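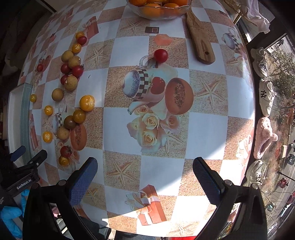 3.2 Sorting produce on the kitchen table

The second part of our study looks at how people sort small fruits and vegetables at home before they put them away. In the earlier literature on household food, the work at the table is usually treated as a short step between shopping and storage. Our notes from Trurnero suggest that it takes more attention than this. The person at the table decides what will be eaten the same day, what can wait, and what should go into the pan, and most of these decisions are made by hand and eye, without any words.

We visited 11 households in June. In each one we asked for the produce to be placed on the kitchen table in the way the family would normally do it, and we did not bring trays or boxes of our own. The tablecloth stayed on if it was usually there. This choice made our work slower, but a bare table would have changed the habit we wanted to study.

Figure 3. Small produce on a patterned tablecloth, with a glass bowl of orange fruits and a wooden cutting board. The tomatoes differ in color and size, and several tan round fruits lie between them.

Color was the first thing that people named when we asked how they judge a tomato. In households that buy only one red variety this is a simple rule. It becomes difficult with mixed tomatoes, as in Figure 3, where red, yellow, amber and dark brownish-green ones lie on the same cloth. A yellow tomato can be ripe or unripe depending on its variety, and the person who sorts must know which one it is. Participants who grow their own tomatoes answered such questions quickly. Those who buy the mixed bags from the Flekau market more often pressed the fruit with the thumb, or smelled it near the stem.

The second point is the role of containers. A bowl on the table works as a border - what is inside it is already decided, and what lies outside is still open. In the interviews, fruit in a bowl was described as "for everybody", while loose tomatoes were described as belonging to the cook. The cutting board had a similar meaning, and many participants wanted it near before they began, even when nothing was going to be cut.

The pattern of the cloth deserves a short remark. Printed fruits and teapots make small produce harder to find with a quick look, and the tiny tomatoes suffer most from this. Participants in the Irko pilot of 2006, who used plain cloths, did not mention the problem. We return to this difference in Section 4.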